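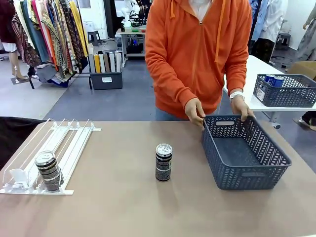

A basket, a rack and two cans on the table to get started. The slotted sides make the basket easy to grab from any angle.

Lining Up the Cans
A humble rack, a plastic basket and the deep pleasure of a cold drink that rolls right to your hand

By Jolene Pirihi

I have opinions about cans. I didn't used to. For most of my adult life a can of soda was a thing that lived wherever it landed, usually on its side behind the mustard, and when I wanted one I moved the mustard. Then last April my brother-in-law came to stay for two weeks, brought his own sparkling water, his own iced coffee and a case of something lime that he swore by, and our refrigerator gave up. You opened the door and a can came out. You put it back and a different one came out the bottom.

So I bought a can rack, and I have been a little bit in love ever since.

If you haven't met one, a can rack is a set of narrow lanes with dividers between them. You lay the cans in the lanes, nose to tail, and each flavor gets a lane of its own. The clear ones look like something from a corner store cooler, which is where the idea comes from, and many of them have a small pusher block that slides along behind the last can and keeps the row up at the front. Take one, and the next one is there waiting. I still find this thrilling. My kids have stopped being polite about it.

When I told people I was writing about drink storage, I expected a few kind smiles. What I got was a flood. It seems everybody has a system, or a cousin with a system, or strong feelings about whether the tab should face out. One reader of our newsletter sent me a floor plan of her garage fridge. Another wrote two full pages on the right way to store tonic water, and I read every word and changed how I store tonic water.

The man with 181 cans

The person I most wanted to talk to was Khairul Chin. He runs Fatora, a small shop in the old part of Tamihana that sells nothing but things for kitchens and pantries: jars, hooks, lazy Susans, drawer dividers in every width. There is a wall at the back for drinks alone. He keeps a household stash of 181 cans, and yes, he knows the number, and yes, he can tell you what's in it.

"I grew up over my parents' grocery," he told me, pulling out a stool so I could sit and watch him fill a lane. "My job after school was facing the shelves. Everything forward, labels out. I complained the whole time! And now I do it at home for fun."

Facing is the grocer's word for it, and once you've heard it you'll see it everywhere. A faced shelf looks full even when it's half empty, because everything has been brought up to the edge. At home it has another use. When the cans are all at the front, you can see at a glance which lane is getting low, and you don't find yourself at the store trying to remember if you have ginger ale.

Khairul is firm about rotation. New cans go in at the back, older ones stay at the front, and he won't hear a word about dropping a fresh can in wherever it fits. Canned drinks keep a long time, but diet sodas and anything with juice do lose some of their spark, and the can that has been rolling around since last summer is always the one you hand to a guest.

He is also firm about measuring, and here I have to confess to a mistake. My first rack was built for standard cans. My brother-in-law's iced coffee comes in those tall slim ones, and they slid around in the lanes like a kid in his father's shoes. Slim cans want a narrower lane. Some racks have dividers you can move, and if your household drinks a mix (ours does), pay the extra couple of dollars and get one of those. Measure the fridge shelf too, front to back, with the door shut in your mind. I measured mine with the door open and forgot about the butter compartment.

In praise of the basket

Now for the basket, which gets far less attention than it should.

A plain plastic basket with handles is the best friend a can rack ever had. I carry cans in from the car in one. I do the whole refill in one. Before baskets, I would tear open the cardboard in front of the refrigerator, hold the door with my hip and feed the cans in while the cold poured out over my feet. These days the cans go into the basket first, then the basket goes on the table next to the rack, and I load the lanes there in comfort, with room for both elbows.

Look for slots in the sides. They let air through, they let you see what's in there, and if a can ever springs a leak you can rinse the whole thing in the sink and stand it up to drain. Look for handles that are cut into the wall of the basket as well, with smooth edges, because full cans are heavier than you think. The one I use came from Hastton and has survived two years of trunk duty, a beach trip and a period as a cat bed.

Depth matters more than length. A shallow basket holds one layer of cans on their sides, and you can reach any of them. A deep one becomes a well, and you end up with your arm in it to the shoulder, feeling for the last root beer.

A slow half hour at the table

I'd like to make the case for doing this job at a table, sitting or standing, with the radio on. Take the rack right out of the fridge. Wipe it down with warm water and a drop of dish soap, and use a dry cloth in the lanes, where crumbs get in by some method I have never understood. Then set it down flat, with the basket at your side.

Sort before you load. I like to stand one can of each kind upright on the table as a marker, so I can see how many lanes I need. Four kinds, four lanes. If you have more kinds than lanes, somebody in the family has to give something up, and it's better to have that talk at the table than in front of an open refrigerator.

Then lay them in. Tops all facing the same way, please! I held out against this for a while, thinking it fussy, and then I tried it. The lids make a neat row of little silver moons, the cans sit evenly, and when you reach in half asleep on a hot night your fingers know exactly what they'll find. Go easy with the first one in each lane and let the next one come up gently behind it. Dented rims don't roll.

Matching cans side by side are a joy, too. Two of the same design next to each other, with the color bands lined up, make the whole shelf look cared for. Khairul turns his so the logos match. I don't go that far, except at Thanksgiving.
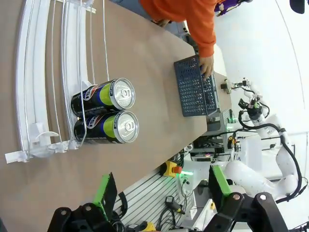 Wire or clear?

This is the great divide among can people, and I have friends on both sides.

Clear plastic wins on looks. You see the cans and hardly anything else, and the smooth walls wipe clean in one pass. It does show fingerprints, and a cheap one will go cloudy if you put it through the dishwasher. (I put mine through the dishwasher.) Coated wire is lighter and lets the cold air move around the cans, and you can hook a tag on it. Its weak point is small items. A travel-size can will slip down between wires that are set too wide, and you will hear it go.

Khairul sells both and refuses to choose. The best seller on his wall is a modest rack from Trurel, and he has sold 1,538 of them since he opened the shop. He showed me the ledger. He writes them down by hand.

"People come in for one," he said. "They come back for the second when they see what it does for the soup."

The soup! I hadn't thought about the soup. A can rack works just as well in a pantry, and short cans of tomatoes, beans and chickpeas roll along quite happily if the lane fits. I went home with a wider rack for the pantry and spent the evening reading the dates on beans. I won't tell you the oldest date I found. We had chili for dinner, made with the newer ones.

Beyond the refrigerator

Once you own a rack and a basket you start seeing other jobs for them. A friend keeps spray paint in hers, in color order, on a high shelf in the shed. My daughter's art teacher has one for glue sticks and fat markers. At my mother's, where the shelf space under the counter is tight, the basket itself is the storage: drinks laid flat in a single layer, pulled out by the handle like a drawer. She is 78 and has bad knees, and she thought of that herself after watching me unpack.

There's a picnic trick I love as well. Load the basket the night before and slide the whole thing into the fridge, basket and all. In the morning you lift it out and tip the cold cans into the cooler. It takes less than a minute, and you haven't touched the rack, so there's still something cold to come home to.

My brother-in-law is due back at the end of the summer. He called last week to ask if he should bring his own drinks again, and I told him to bring whatever he liked, as long as he let me know the diameter. I've cleared him a lane, second from the left, between the seltzer and the cream soda.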